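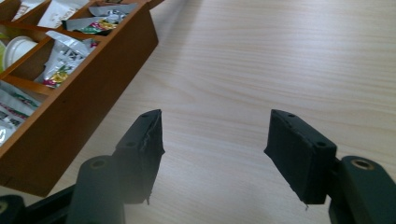 *Gripper pads at the table, sorting box upper left.*

**Tredska sorting table, hand gripper pair: pre-shift check, June**
Checked by: Azra Radulović. Comments to: Gorazd Berisha.

**Pads and fingers**

- [x] Pads seated on both fingers. No lifting along the seams.
- [ ] Pad edges clean. *Loose fiber at the lower corner of each pad. Trim with scissors, do not pull. If the seam opens, replace both pads as a set.*
- [x] Finger screws tight. *Went over them with the short driver. One took a quarter turn.*
- [x] Full open and close, 60 cycles. *No sticking.*

**Housings**

- [x] Bushings wiped, no grit.
- [ ] Grease logged. *Last entry is 36 shifts old. Limit on the Flumden sheet is 40, so book it this week.*

**Table and box**

- [x] Tabletop wiped and dry.
- [x] Box lid opens fully and stays back by itself.
- [x] Dividers firm. Packets and cups below the rim.

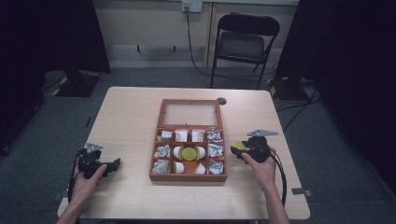

**Cables and floor**

- [x] Slack on both sides with arms at full reach. *Right side was catching on my sleeve at first. Rerouted it and tried the reach again, 3 times.*
- [x] Connectors pushed home.
- [ ] Floor cables out of the walkway. *Still want a cover strip. Part 67 on the Custex order, not delivered.*
- [x] Hazard tape on the bases intact.

Open items: fibers, grease, cover strip. OK to run. Gorazd to initial once the pads are trimmed.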